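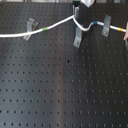 Bametti Workshop Services, Fixtures and Cable Team

Progress report on the cable board grant
Jul 17, 2025

Hello again! When I wrote the proposal I promised these updates would be readable, so I'm going to tell you where your money has gone in the order it makes sense to me, and you can skip to the budget bit near the end if that's what you came for.

The big news is that the board is in use. You may remember that we spent a good chunk of the spring arguing over what it should be made of. We looked at plain plywood (cheap, but you drill a new hole every time you change your mind, and we change our minds a lot) and at a slotted rail system from Prorov that looked great in the catalog and cost more than I was willing to put in front of you. In the end we went with black perforated metal. The holes come in a regular grid, so we can screw a clip down, try a route, hate it, and move the clip over without making a mess of anything. I'm very happy with this choice and I'd make it again tomorrow.

It does have one drawback, and that's glare. The finish is matte, but light still lands on it in a wide pale band, and when you're trying to judge whether a run is straight you end up tilting your head like a confused dog. We're going to try moving a lamp before we spend anything on it.

On to the cable. We picked white so it would stand out against the board, and it does, beautifully. We've tried several layouts with it so far. The one we keep coming back to climbs gently toward the middle, drops into a U-shaped dip and then heads off to the right on a slight downhill. That dip is the part that matters most to us. Any cable looks tidy in a straight line, and it's the bends where people's work starts to look different from one bench to the next. The whole reason for this project was to have a spot where we can practice those bends and agree on what a good one looks like.

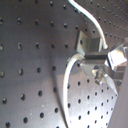
The rounded tip of the white cable, next to one of the angle brackets.

The loose end is something I underestimated in the proposal, I'll admit. I wrote a full page about routing and a single line about where the cable stops! We've since talked it over properly and I've added it to the written guide as its own section. The draft now runs to 17 pages, which is longer than I wanted, but a lot of that is sketches, and the Oosthuizen site has already asked for a copy.

Hardware next. We bought 35 brackets and clips in the first order, in a few different shapes, because I didn't know which ones we'd like. The L-shaped ones are the favorites by a mile. They're easy to line up with the grid and they hold still when you tighten them. The tall rectangular ones are good below a dip, where you want something for the cable to sit against. And then there are the bent strips, which I bought on a bit of a whim and have ended up defending in more than one meeting.
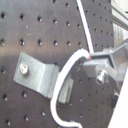

Stepped galvanized bracket, with its round-headed screw in the left flange.

I like them because the fold brings the metal out from the board and gives you a diagonal to work with. The complaint is that they're fussier to place, and I can't argue with that. We'll keep them for now and look again in August.

Money! We've spent $343 on brackets, screws and cable since the last report, all of it inside the materials line. The board itself was covered in the first payment. I have 3 small invoices still to come in and I don't expect any surprises from them. Nothing has been moved between budget lines, and I'm not asking for anything to be moved.

What's running late is the training side. I had hoped to have the first group from Manus through by now, but their schedule and ours haven't lined up, so that has slipped to August too. The sessions are written and the board is ready for them. I'd rather tell you now than have you find it in a table later.

Still on my list before the next report:

Sort out the lamp and the glare.
Cut the guide down, or at least stop adding to it.
Order more of the L-shaped brackets and a spare bag of screws.
Decide on the bent strips.
Set dates for the Manus group.

If you'd like to come and see the board, please do, just give me a little notice so I can clear you a place to stand. I'll send the receipts separately with the usual cover sheet.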